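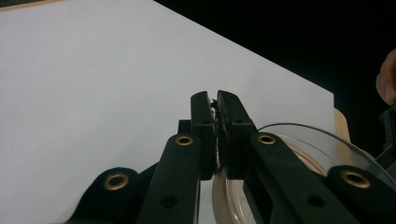 Dark scraps are the ones that fool everybody, Gülizar Toprak told us before we'd even gotten our coats off, because navy, black and a really deep brown all look the same until you put them down on something pale. So that was the first thing I learned at the Follar open day, and I've been going through my own sock drawer with new eyes ever since.

2182 shares

If you haven't heard of Follar (I hadn't, until my sister-in-law forwarded me the flyer), it's the textile scrap shop on the far side of Winovville, behind the old bus depot. They take offcuts, torn clothes, upholstery ends, all the stuff the thrift store won't touch, and sort it by hand so it can go on to be something else. Stuffing, felt, rag paper, patchwork. Twice a year they let people in to poke around, and I had wanted to go last August but we had a wedding that weekend.

Parking is terrible. There are maybe a dozen spots and they were gone by the time we rolled up, so we left the car by the laundromat and walked back. Wear real shoes, the path along the fence is mostly gravel and puddle. Admission is free but there's a jar, and the coffee is 2 dollars and better than it needs to be!

The tour starts at the receiving door, where the bags come in. They weigh every one on a floor scale and write it up on a sheet, and the sheet for the week before was still clipped to the wall: 1304 pounds. I asked whether that was a lot and got a shrug. After the holidays it's more, apparently, and in early summer it slows way down. The smell in that part of the building is hard to describe, sort of closet and sort of rain. You stop noticing after ten minutes, although my jacket still has it.

From there everything goes to what they call the big sort, and this is the fast part. Denim in one bin, knits in another, anything with a zipper set aside for the zipper people (two very cheerful women who talked the whole time and never once looked down at their scissors). I could have watched them all morning. One of them showed me how to get a zipper out of a pair of jeans without wrecking the tape, and I tried it at home on an old pair of my husband's and wrecked the tape.

Then you get to the fine sort, and this was my favorite. It's a quiet room at the back with pale tabletops and good light, and it's all about the little ragged stuff that doesn't belong in any bin yet. Torn strips, crumpled ends, bits with the edge chewed up. I'd figured those pieces would just get thrown out, but a lot of them go to felt, and for felt the color and the fiber both matter. A bit of black polyester in a wool batch can spoil the feel of the whole thing. So each scrap gets a proper look. You flatten it as well as you can, you check the torn edge, and you feel it. Wool breaks kind of fuzzy. Cotton tears in a straighter line and leaves short little threads sticking out. Some synthetics hardly tear at all, they stretch and go shiny. I was pretty smug about my cotton pile until Kwabena Dankwa came by, picked a piece out of the middle of it and told me to smell it. Wool! It smelled exactly like a wet mitten.

Specks are a whole topic too. Lint, bits of paper lining, old glue, all of it shows up on dark material and hardly any of it shows on light. The rule is that lint is fine and glue is not, and if you can't tell, you scrape it with your fingernail. I did a lot of scraping. My nails are a disgrace.

We got about as long in there as we wanted, which I appreciated. No one hurried us along. There was a boy of maybe nine at the next table who was much quicker than I was and let me know it.

Last stop is the Lilar corner, where the finished felt is. Lilar is just their name for the sheets they make on site, and they come in whatever color that month's scraps came out to, so you can't really order one. The batch out when we visited was a gray so dark it was almost blue. I bought 4 sheets. I have plans for a tool roll, a couple of coasters and something to go under the dining chairs so they quit screeching. There's also a remnant bin by the register where you fill a paper bag for a few bucks, and I did that as well, and my husband gave me a look.

For lunch we went over to Zakaria, a few doors past the laundromat, and had lentil soup and the flat cheese bread. Go early. The line was out the door by noon, mostly people from the open day with paper bags of their own. I heard two of them trading corduroy across a table.

A few things I'd do differently. I'd bring a tote, because the paper bags are thin and mine split on the walk back to the car. I'd do the fine sort first thing, before it fills up, and save receiving for later. And I would bring my own scraps along, since they'll take drop-offs at the open day and I have two garbage bags of them sitting in the hall closet doing nothing. They don't want pillows, rugs or anything that's had paint on it, there's a list taped to the door.

The next one is supposed to be in the fall, date not set yet. They'll put it up on the board outside Zakaria and I guess on the flyer too. My sister-in-law says she's coming along this time, and she wants the corduroy.

4 comments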